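How to wash and dry plastic toy food

Toy food goes in the mouth, on the floor and under the sofa, so it needs washing more often than the other toys. I do ours on the first Monday of the month, and the work itself is short. The drying takes longer.

What you need

A washing bowl, mild dish soap, a soft toothbrush, two old towels and white vinegar. I use the Pekora soap without perfume, but any mild one is fine. Please do not use bleach.

Step 1. Sort the pieces

Make one pile for hard plastic and one for anything with fabric, felt or a battery. Only the first pile goes in the water. Look also for small holes, usually at the bottom, where the air came out in the factory. Close them with a bit of tape before washing - water which gets inside is very difficult to take out again.

Step 2. Wash

Fill the bowl with warm water, not hot. Add one spoon of soap and leave the pieces for 16 minutes. Then brush the lines and corners, where the sticky dirt stays. For old crayon marks I put a little baking soda on the brush.

Step 3. Rinse with vinegar

Mix 300 ml of water with two spoons of vinegar and wipe every piece. Rinse again under the tap. The smell is gone when the pieces are dry.

Step 4. Labels

Paper labels do not like water. Wipe around them with a damp cloth only. If a corner is lifting, press it down with a drop of clear glue and wait until the next day.

Step 5. Dry and check

Put everything on a towel overnight, with the bowls upside down. In the morning turn each piece and shake it near your ear. If you hear water, take off the tape and leave it with the hole down for one more day.
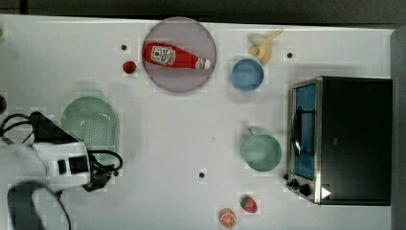
Step 6. Store

Use a box with holes or a net bag. A closed box keeps the last moisture inside, and then comes the mold. Ours is a Lesora box, 33 cm long, and it fits under the bed.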